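Nivari Room Service Kit -- Set-up Guide
Home | Products | Support | Guides | Contact
14 shares | 2 comments

Section 4. Bedroom tasks

Read Section 3 (Mounting and power) before you start. The steps below assume the kit is installed on the robot, the wrist camera is connected, and the Bramach control software shows a green status light.

4.1 Preparing the room

1. Open the doors the robot will use and leave them open until the task list is finished.
2. Turn on the bedside lamps. Leave the curtains as the guest left them unless the software shows a glare warning.
3. Pick up shoes, chargers and loose cords from the floor on both sides of the bed.
4. Place the robot at the foot of the bed, facing the headboard. Lock the base.
5. Select ROOM > BED > NEW on the tablet and enter the room number.

Note: Patterned carpet does not affect the base sensors. Fringed rugs do. Roll up any fringed rug before you unlock the base.

4.2 Picking up cloth items from a bed

The cloth routine finds loose fabric lying on top of the bedding and moves it to a drop point. Dark items on white sheets are found most easily. White items on white sheets take longer, and the software may ask you to confirm the outline on the tablet.

1. Select CLOTH > SCAN. Keep your hands away from the bed during the scan.
2. Check the outlines on the tablet. Tap any outline that is wrong to remove it.
3. Set the drop point. The default is the end of the bed nearest the base.
4. Set finger speed to Low for the first run in each room.
5. Press START. The fingers open, move down to the fabric and close.
6. If the fingers close on the sheet as well as the item, press PAUSE, then RELEASE. Do not pull the fabric out by hand while the fingers are closed.
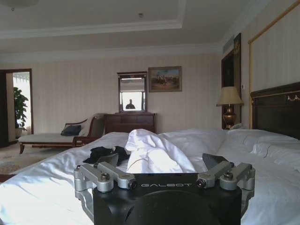 Fig. 4-1. Wrist view with one finger tip at a dark cloth.

CAUTION: The linkages on both sides of the gripper are pinch points. Keep fingers, sleeves and lanyards clear whenever the status light is green.

Grip force is set at the factory to 13 on the software scale. This suits towels, T-shirts and pillowcases. Lower it for thin or knitted items. Values above 92 are locked and can be opened only with a service code from Nivari.

4.3 Two-arm work with a spray bottle

The two-arm routine needs the Pollock hand set, sold separately. Use only small bottles with a closed cap or a trigger lock. Glass bottles are not supported.

1. Fill the bottle away from the bed and wipe the outside dry.
2. Select TOOLS > BOTTLE and choose the hand that will hold it.
3. Hold the bottle upright by its base between the open fingers. Press CLOSE and wait for the tone before you let go.
4. Choose a rest position for the other hand. BED EDGE is the usual choice for a double bed.
5. Run the dry test. The arm goes through the full path without spraying.

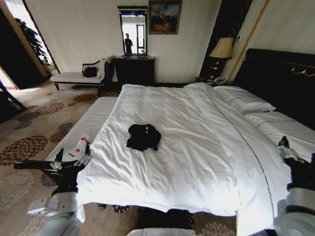
Clear the bed of clothing before you leave the dry test and go on to spraying. The software does not check whether an item under the spray path is bedding or something a guest will want back. Phones, remotes and lamps on the nightstand should be at least a hand's width from the nearest point of the path -- use the MAP screen to check.

6. When the dry test is finished, select LIVE and confirm twice.
7. Stay within reach of the stop button until the arms return to rest.

CAUTION: Do not spray toward a lamp, a socket or the wrist camera.

4.4 Care after use

Wipe the finger tips with a damp cloth. Check the linkage bolts weekly and tighten any that turn by hand. Replace the finger pads after 3,000 grips, or sooner if the surface is shiny. The counter under SERVICE > PADS shows a reminder at that point and stops the cloth routine at 3,280. Ollitz pads fit the gripper but need the thin spacer.

Guide text revised Mar 22, 2021

< Section 3 | Contents | Section 5 >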